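Print this page | E-mail this page
Shares: 19 | Comments: 2

Palgate Clear Storage Bin
Section 11: Loading with snacks and dry food

1. Wash the bin by hand and dry it fully before first use.
2. Set the bin down with the open side up. On a cushion or bed, check that it sits level.
3. Place tall canisters in the back corners.
4. Stand unopened bags upright behind shorter items. Bags may extend above the rim if no lid is fitted.

Note: Resealable bags go in last. Press out excess air and run a finger along the full length of the seal first.
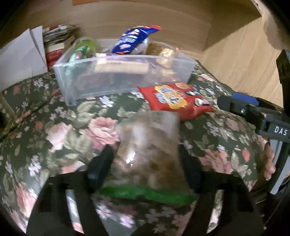
5. Lay the sealed bag flat or stand it on its bottom edge, seal up. Do not fold the bag across the seal.
6. Check that each label can be read through the wall or from the top.
7. Load up to 20 lb. Lift with both hands under the base.

CAUTION: Do not place open bags in the bin. Crumbs collect in the corners and attract insects.

CAUTION: Not for use in a microwave or oven.

For the optional Okden lid, see the next section.

Revised 07/11/2024

Print this page | E-mail this page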